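Does the Fruit Bowl Really Need an App?

Members' Newsletter, February 6, 2023

The latest thing being pitched to small grocers like ours is a freshness label that talks to your phone. Asance, the company behind it, says a store our size could cut its produce waste by 86 percent in the first year. I read the brochure twice looking for where that number came from. It came from a trial at one store in Katesard, run by Asance, over a single June.

I have nothing against a trial. I would just like to see one that lasts through a winter, when deliveries run late and half the stock shows up bruised. The brochure is also quiet about what the store was throwing out before. If you start with a sloppy back room, any new system will look like a miracle, including a clipboard.

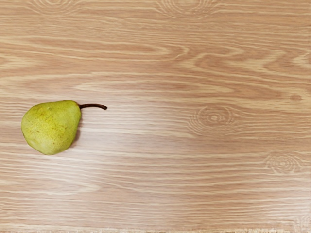 A ripe pear, freckles and all.

Then there is the price. The starter kit is $2932, plus labels, which come in rolls of 700 and can't be reused. Jitendra Agarwal, who orders our produce, asked the sales rep what happens when the label says one thing and the fruit says another. He was told the label "learns over time." He has been pressing his thumb next to pear stems for years and would like to know what it plans to learn.

The Dhillon store over in Sorngate signed up last fall, and I called them. They like the little screen. They haven't compared their waste figures yet, and the woman I spoke to wasn't sure who was supposed to.

We lose money on spoiled produce, and I don't want to wave that away. Marking down soft fruit a day earlier would cost us nothing to try, and so would smaller orders of the things that never sell. I'd want to see both done properly before we spend upward of $2000 on anything with a battery in it.

The Asance proposal is in the binder by the register. Read the footnotes.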